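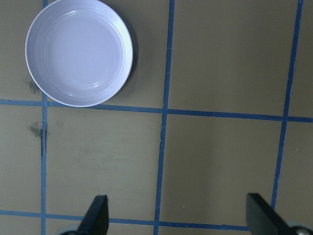
Taping a grid on the work table

I use my big table for sorting, gluing and the odd repair, and by March I was tired of things drifting all over it. One plate of small parts in the middle, a block on top of the instructions, a pencil under both. So I gave the table squares.

The covering is brown kraft paper, pulled flat and taped underneath. I bought a roll from Zervas for 36 dollars and it will outlast me. Over that went blue painter's tape, in strips both ways. I did it by eye. The lines wander a little and one of them leans, and I have left them alone.

The rule is one thing per square. The shallow round plate gets a square toward the far side, where my sleeve won't catch it. It holds screws when I have screws. It has ridges around the inside wall, and grit collects there, so it gets a wipe before anything small goes in. 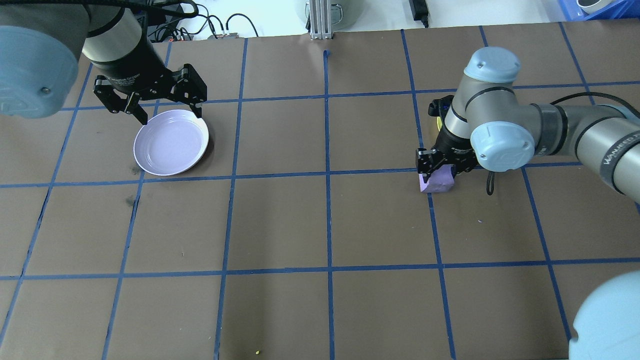

The lavender blocks took longer to settle. I tried keeping them in a row along the front and kept knocking them with my wrist. Now they go to the right of the center line, one to a square, and I put them back in the same squares when I'm done.

Hiếu Vũ asked why I didn't draw the lines with a marker. Tape peels up and I change my mind a lot. I have already moved one strip twice. The paper does stain, and I'll replace the sheet when the marks start to bother me. It takes 5 minutes to pull off and a good deal longer to tape again.

Next I want to do the shelf.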